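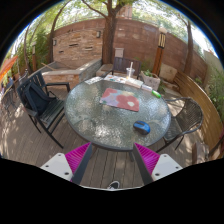
Flusholm's free stretching mornings are back this September, and there's room for 40 of you

I'm Lok-yiu Yau, and I've been teaching people to loosen up their hips, backs and shoulders for long enough to know that most of us only think about it once something hurts. So I'm very pleased to say that Lutik, our free morning stretching course, is starting again in Flusholm this September, with 40 places and a new session for people who sit at a desk all day (you know who you are!).

We ran Lutik for the first time last spring and I was hoping for a decent turnout. In the end 254 people put their names down, which was lovely and also a bit of a headache, as our hall holds nowhere near that many. We split everyone into small groups and I taught some of the same classes four times over. I slept very well that month.

Each class lasts 40 minutes and starts at 7.30am, so you can still get to work or do the school run. We begin on the floor with slow breathing, move on to the hips and lower back, and finish standing up with the neck and shoulders. You don't need to touch your toes — I couldn't when I started, and my left hamstring still has its own opinions. Wear something you can bend in and bring a towel. Mats are provided.

The desk session is being led by my colleague Yung-ching Shek, who came to us from a physiotherapy clinic and is very good at spotting a stiff neck from across a room.

"People tell me they haven't got time to stretch, and then they tell me they've had a sore neck for two years," says Yung-ching. "I give them three moves they can do while the kettle boils. If they do those every day, I'm happy."

The course is paid for by Cirkulov, the Flusholm sports shop, which has given us £800 towards hall hire and new mats. The old ones had gone thin in the middle, so thank you, Cirkulov, from my knees especially.

We've also printed 400 copies of a small booklet with all the moves in it, and you can pick one up at the shop or the library even if you don't fancy coming along.

If you've had an operation lately or you're being treated for a bad back, please check with your doctor first, and do tell me when you arrive so I can change a move or two for you.

To book, ask at the Cirkulov counter or speak to anyone at the Yau studio in Flusholm. Reporters are welcome to come and watch a class, or join in — there's always a spare mat.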